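Somebody cut the catalytic converter off my car in December. I had parked at the Corano lot, the one behind the old feed store, and left the car there overnight. I came back at 6:40 in the morning, turned the key, and it sounded like a tractor.

I got down on the pavement with my phone light and looked. Two clean cuts and a gap where the part used to be. I'd read about this happening in bigger places. I didn't expect it in Itham, which has 4,000 people.
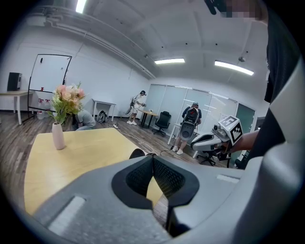 The police came at a quarter to eight. The officer was polite and told me mine was the third car on that side of town in a month. The only witness in any of the three cases had seen one person in dark clothing walking away fast with a bag. That isn't much to go on. Dark clothing would get you the person on the right in the photo, and me on most winter mornings, and a good part of the line at the gas station. He wrote it down anyway and gave me a report number ending in 332, which I have now recited so many times I could do it in my sleep.

The tow to Symonenko Auto was $92. They looked underneath and said the cut was done with a battery saw and probably took a couple of minutes. They also said the part was backordered and I should plan on a wait. I had planned on driving to my sister's that weekend. I took the bus.
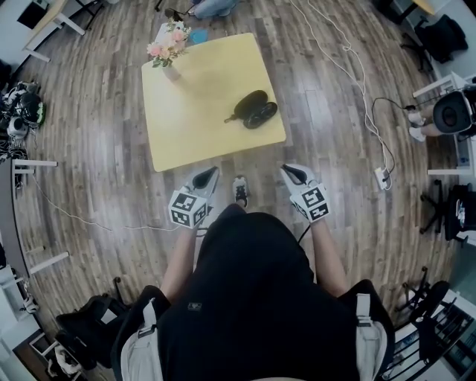 Yellow table with a vase of artificial flowers, pink and peach.

I called the insurance company that afternoon. If you have comprehensive coverage, this kind of theft is normally covered, minus the deductible. If you only carry liability, it normally isn't. I had comprehensive, but I had to go find the paperwork to be sure – I had switched policies in the spring and hadn't read the new one. The adjuster asked for the police report, the shop's estimate, and pictures of the underside of the car. I had taken four pictures lying on my back and only one was any good.

Then I asked the lot about its cameras. There are two. One points at the pay machine and the other points at the exit, and the exit one had been down for weeks. The woman on the phone said they were "aware." I asked if there was a plan to fix it and she said she would pass that along.
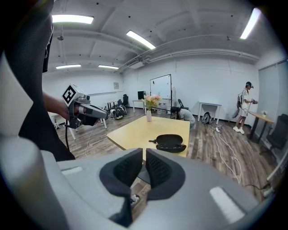 Plerkmont Block Watch

I went to a block watch meeting after that, my first. I live on the Plerkmont side, four streets from the lot. It was a longer meeting than I wanted, but I did learn some things. The other two cars were also parked facing the back wall, where you can't see under them from the street. Both were taller than mine. The shop will engrave your plate number on the new converter for $70, and the police keep a list. I don't know if that stops anyone with a saw. I paid for it.

We also talked about lights. The lot has one pole lamp and it goes off at 1 a.m. The city says the lamp belongs to the lot, and the lot says it belongs to the power company. Somebody is supposed to be writing a letter.
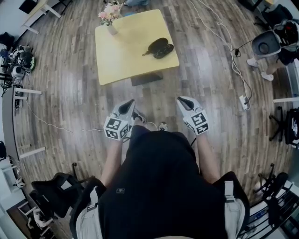 Filed under: Crime, Cars, Around Town

The car is back and it's quiet again. I park it in front of the house now, under the streetlight, nose out. The case is still open as far as I know. I called last week and the person at the desk said there was nothing new, and asked if I wanted to leave my number. They have my number. I left it again.

If you were parked at Corano overnight in December and saw anything, please call the Itham police and give them the 332 at the end of the report number. Dash cam footage would help too, even if all it shows is a van going by.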